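Step 4 - Clamp the bin before you teach a single pick

Forum wisdom says a heavy bin stays put. I doubt it. Put a clamp on the front corners you can reach, tug hard, then tug again after 10 picks.

Start with a few plain blocks and leave them lying at odd angles. Lining them up flatters the program. Run at low speed and write down every miss. Hapeta claims 214 clean picks on his; I'd want to see the log.
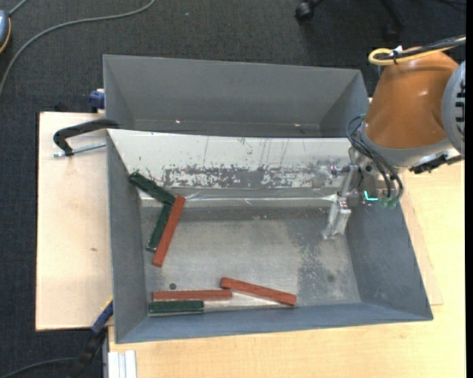

Grostanora workshop, September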